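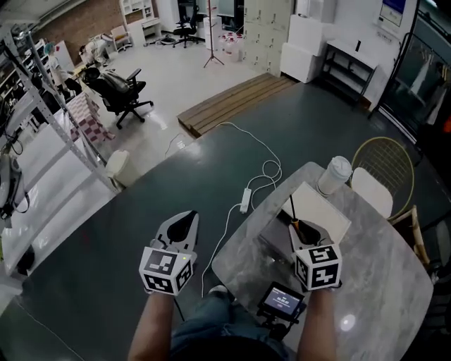 *Marmoriertes Tischchen mit Deckelbecher, dahinter der goldfarbene Drahtstuhl.*

**21. Januar 2022**, Raum Holum, Möblierung

- Tisch bleibt, wo er ist. Die abgerundeten Ecken sind im Durchgang angenehm.
- Weißes Kabel läuft quer über den dunklen Boden, Netzteil liegt links neben dem Tisch. An die Wand verlegen, Kabelkanal bei Devcombe bestellen (Art. 629).
- Drahtstuhl mit weißem Kissen: zwei weitere nachkaufen, 169 Euro das Stück. Fulgencio fragt nach Rabatt.
- Glänzender Boden zeigt jeden Streifen, Reiniger von Vellia testen.

Offen: Filzgleiter für die Stühle.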